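럭비 클럽 오픈데이 방문기: 오르나크에서 보낸 반나절

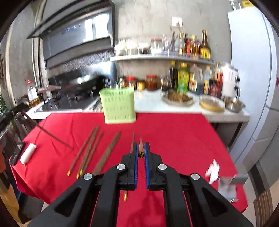 오르나크 럭비 클럽은 기차역에서 버스로 15분 걸린다고 안내문에 적혀 있었는데, 그 버스가 한 시간에 한 대라는 말은 적혀 있지 않았다. 덕분에 개회사를 놓쳤고, 먼저 와 있던 사람들 말로는 그게 그날의 행운이었다고 한다. 접수대에서 이름표를 받고 클럽하우스로 들어가니 점심 준비가 한창이었다. 새빨간 식탁보에 갈색 나무 수저류가 비스듬히 놓였고 끝에 금색 띠를 두른 나무 젓가락까지 나와 있어서, 지난 시즌 강등을 겨우 면한 팀의 식탁치고는 꽤 당당해 보였다. 빨간색은 홈 유니폼 색이기도 하다. 원정팀 플렘비의 팬들은 밥 먹는 내내 그 얘기를 들어야 했다.

오전 일정은 시설 견학이었다. 안내를 맡은 레카 데아크 코치는 말이 빠르고 걸음은 더 빠르다. 체력단련실에는 스크럼 머신이 2대 있는데 한 대는 수리 중이라고 했다. 언제부터냐고 누가 묻자 코치는 다음 방으로 갔다. 라커룸은 얼마 전 새로 칠했다는데, 페인트 냄새와 파스 냄새가 서로 한 치도 양보하지 않고 있었다. 벽에는 전술판이 걸려 있고 화살표가 하도 많아 어느 쪽으로 공격하는지 알 수 없었다. 작년 경기를 몇 번 본 사람으로서 선수들의 심정을 조금은 이해하게 되었다.

오후에는 체험 시간이 있었다. 나는 라인아웃 던지기에 줄을 섰다. 4번 던져서 한 번도 똑바로 가지 않았고, 마지막 공은 그린버그에서 왔다는 일가족의 돗자리에 떨어졌다. 그 집 막내가 공을 주워 나보다 훨씬 곧게 되던져 주었다. 유소년 담당자가 그 아이 이름을 적어 갔다. 내 이름은 적지 않았다.

마지막은 플렘비와의 친선경기. 19분 만에 오르나크가 첫 트라이를 내줬고 관중석은 놀라울 만큼 차분했다. 다들 연습이 되어 있는 것이다. 그래도 후반에 헤라르도 살루도가 왼쪽 측면을 혼자 뚫고 들어간 장면은 버스를 기다린 값을 했다. 수비수 둘을 제치고 코너에 몸을 던졌는데, 옆자리 할아버지가 벌떡 일어나다가 내 커피를 쏟았다. 사과는 컨버전킥이 끝난 다음에 하셨다. 킥은 빗나갔다. 최종 결과는 플렘비의 승리였고, 장내 방송은 점수를 한 번만, 그것도 아주 작게 읽었다.

다음에 가실 분들을 위해 몇 가지만 적는다. 주차장은 좁고 입구가 경기장 뒤편에 있다. 동쪽 관중석은 오후 내내 해를 정면으로 받으니 모자를 챙기시길. 기념품 매장에서는 카드가 안 된다. 9월에 시즌이 시작되면 유소년 입단 테스트도 연다고 하니 관심 있는 부모님은 클럽 사무실에 전화해 보시면 된다. 점심시간에는 안 받는다.

돌아오는 버스는 코앞에서 놓쳤다. 정류장에는 플렘비 팬 한 무리가 먼저 와 있었고, 다음 차가 올 때까지 그 첫 트라이 이야기를 처음부터 다시 들었다.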